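Spent Saturday at the Rorkent open day, because the other option was cleaning the gutters. A thread.

1/ Doors at 9. I got a lanyard, a stress ball and a map with the toilets marked wrong. Up to 200 people through by lunch, according to the bloke on the door, who had a clicker and clearly loved it.

2/ First stop was the Vundby hall. Long talk about pallets. I now have opinions on pallets.

3/ Then the arm demo, my favourite by a mile. Big grey industrial arm with light-blue caps on its joints, and its job for the day is toy groceries. Sandwich, banana, a couple of peppers - and a plate, for when it's feeling civilised. Green pepper's turn.
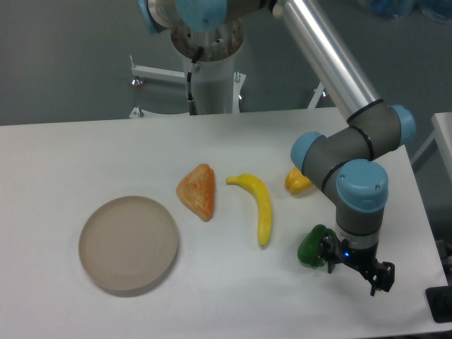 4/ A kid near me asked if it could do real sandwiches. Long silence from the engineers. Best question of the day.

5/ They told us it had done 3000 picks since January. I've worked with people who'd struggle to match that, and they got morning tea.

6/ Sausage in bread was 4 dollars, cooked entirely by humans. Slightly burnt. Would go again - the gutters aren't going anywhere.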